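Storage bench notes, Wandgate store
May 2018

Started on the pink bins. These are the large translucent ones that came over from Nasiddale in January, to replace the cardboard on the lower shelves. Shelf clearance is 458 mm, so the bin goes in with the lid off but not with it on. Fulgencio Zamudio has asked for lids on everything, which means moving the shelf up one hole. Not done yet.

Bin on the table for checking before labelling. Wall is see-through enough to pass light but not to read a part number through, so labels go on the outside. Scuff low down on the long side, running up from the base. Noted on the sheet, no further action.
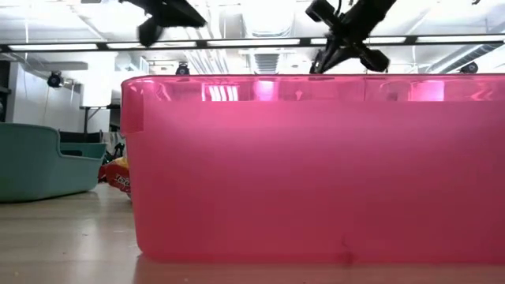
Label position: left end of the long wall, below the rim and clear of the rounded corner. Tried one on the curve of another bin and the edge lifted overnight. Use the Cidora labels, 3 per bin. The paper ones are for drawers only.

Contents for the first bin: foam offcuts, bagged cable ties (2000), spare drawer fronts. Nothing heavy until the shelf is moved.

To do: shelf pins, 16 off, from Chávez. Ask whether the lids come in clear.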